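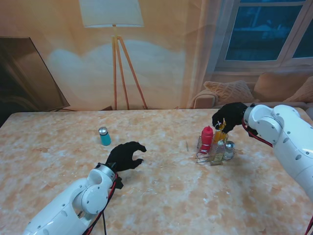

Subject: Re: [seriestalk] Nitside season 2 is going to be great, right?

On Friday a list member wrote:

> So the trailer is out and I've watched it more times than I'll admit.
> Same voice cast, new composer, and the blurb says we finally get to
> see what's under the lake. The studio says season 2 will "answer
> every question." I think this could be the best animated show on
> right now. Anybody not excited? And does anyone know if they're
> dropping it all at once again?

I'll be the one who's not excited, or at least not yet.

I liked season one of Nitside. I liked the first half a lot. But "answer every question" is the same line we got before the finale, and what the finale did was have the ferryman walk into a fog bank for six minutes while the credits music played under him. People on this list called that brave. To me it looked like a writers' room that had run out of script and was hoping for a renewal.

The trailer doesn't move me much either. I went through it twice. A good third of it is season one footage with the colors changed (the lantern shot is from episode four, look at the boat). Of the new stuff, most is landscape, and there's one line of dialogue from the witch that could mean anything at all. The lake gets maybe two seconds.

As for the same voice cast, fine, they're good. The guy who does the ferryman could read me a parking ticket. But the cast was never the trouble. The trouble was that every episode stopped dead for a joke about the tax system in Auer, and the joke was always the same joke. If the new season has cut the tax collector down to a scene or two, I'll take back half of this message.

Somebody last week brought up Bralach as proof that a slow show can pay off. I don't buy the comparison. Bralach knew where it was going from the pilot. You can go back and find the ending sitting there in the first ten minutes, in the song. Try that with Nitside and all you find is a map with names on it that never come up again. Where is Mosik? It's printed bigger than the capital and not one character has set foot in it.

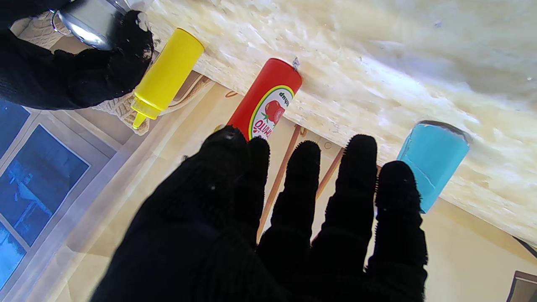
Is the whole season coming out on one day?

The schedule page lists only the first two episodes for August and leaves the rest blank, so I'd plan on weekly until they say otherwise.

I'd prefer weekly myself. Last time the list had 304 messages in one weekend and most of them spoiled the mirror scene in the subject line. Please, whatever they do, keep plot points out of subject lines this time.

One more thing. The petition for an extra-long finale is being passed around again, and the person posting it says 2,000 signatures will "force" the studio to listen. Last year the number was supposed to be 1,000. They got there, and we got the fog bank. Sign it if you like, I'm not going to.

I'll watch the first two when they show up and post something after. If the lake turns out to be a dream I'm going back to Bralach reruns.

> Also, is the soundtrack out anywhere yet?

Haven't seen it. The old one took months.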